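Plivport extends bedding and linen reuse scheme to Ukport

Homeware retailer Plivport will open its bedding and linen reuse scheme to households in Ukport from May, following a trial at its Fikirby shop.

The trial collected 1,378 items, including sheets, duvet covers, curtains and tablecloths. Of these, 253 were too worn to be used again and were sent for fibre recycling. The rest were washed, sorted and sold at reduced prices.

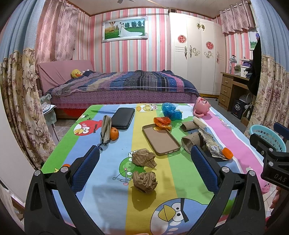
Customers in Ukport will be able to hand in clean, dry textiles at the customer service desk between 10am and 4pm. Each household may bring up to 6 bags per visit. Pillows, duvets and electric blankets cannot be accepted.

Children's bedding sold fastest in Fikirby, with most single sets leaving the shelves within 2 weeks. Plivport will give it a separate section in the Ukport shop. 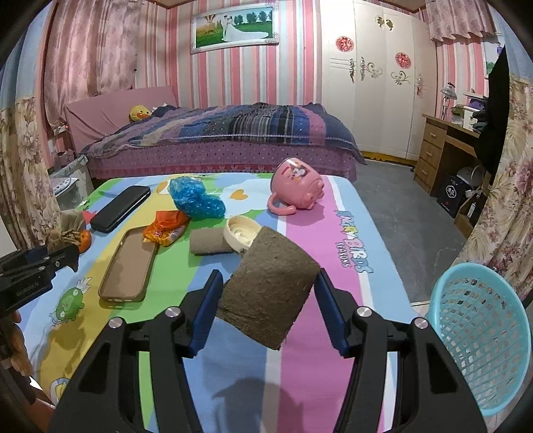 Photo: Plivport

Sorting will be carried out by Begum, the laundry firm that handled the Fikirby trial. Items with small faults, such as a missing button or a loose hem, will be repaired before sale. Prices start at £2 for a pillowcase.

Proceeds will go towards the running costs of the scheme. Plivport will decide on further locations once the first Ukport figures are in.

ENDS

Notes to editors
Plivport sells bedding, curtains and table linen. Media enquiries should be sent to the Plivport press office.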